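Home | Syllabus | Handouts | Readings | Contact

Everyday Objects, Closely Regarded
Handout 4: The Desk and What Lands on It
Instructor: Serpil Güneş

Bring this with you. Last time half the room tried to read it off one phone.

Where we left off

We finished with the kitchen drawer, and with the rule that a thing tells you more when you look at what it has been put next to. Damilola Nwosu asked whether that also applies to things nobody chose to put together. Yes. Those are the better ones. A shop window has been thought about by somebody on a salary, while a desk is closer to a riverbank.

Terms for this week

Tool: something you would notice missing within the hour.
Furnishing: something that makes the surface usable or bearable (cloth, mat, tray, lamp).
Company: something that does a job but was picked for its face. Most novelty clocks live here.
Drift: everything that has come to rest without a decision. Receipts, dead pens, the spare key to a lock you no longer own.

The terms leak. A mug is a tool at 8 a.m. and drift by Saturday. Please don't write me a paragraph about how the terms leak. I know.

The mouse

The computer mouse is the least looked-at object that people touch all day. It is made to be found by a hand while the eyes are elsewhere, so its design happens mostly in the palm: the rounded back, the narrow strip along the middle where the wheel goes, two sides for thumb and little finger. When you draw one from memory you will get the wheel right and the rest will come out as a potato. We will do this in class, without grades, and the potatoes go on the wall.

Its color is usually an afterthought in black or gray. When it isn't, ask who was being pleased. The Pakico desk survey in your reader runs to 33 desks and gives the mice one line. The staplers get 2 pages. 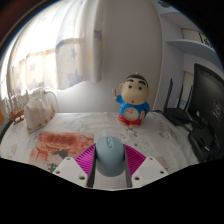
Fig. 1. Blue-grey mouse on a printed tablecloth, with picture mat and figurine clock.

Start with the cloth, which most of you will skip. An office desk is supposed to look like a desk. Put a white tablecloth on it, printed with soft gray cartoons, and it has one foot in the dining room. The wrinkles matter too. A mouse would like a flat, dull surface and has been given a gently rumpled one with drawings on it.

Then the mat. Red, orange and cream, with Chinese characters on a plaque and a traditional gate or roof below. Nobody needs architecture under a mouse, if under the mouse is where it is meant to go. I leave open whether it is a mouse mat, a place mat or a souvenir, and I expect you to argue about it. The characters are too blurred to settle anything, so no inventing translations.

Last, the clock, in the shape of a cartoon boy, back by the wall. Furnishing or company? The computer that goes with the mouse very likely tells the time already, and with less personality.

Reading

Jomdale reader, the chapter on table coverings. Skip the preface, where the author thanks his chairs.
Optional: the Drenunix packet on desk clocks, for anyone who took the clock side last week and lost.

Assignment

Pick one surface you use daily and don't tidy it first. I can tell. Write 900 words, with 1000 as the hard ceiling, on three objects there and what each is doing beside the others. At least one must be a furnishing. Label your terms in the margin.

Avoid "clutter," which is a complaint, and "curated," which is a lie.

Hand in on paper to the tray outside the Jibrin Room. The tray is the wire one. The wooden one belongs to Geology, and they do not give things back.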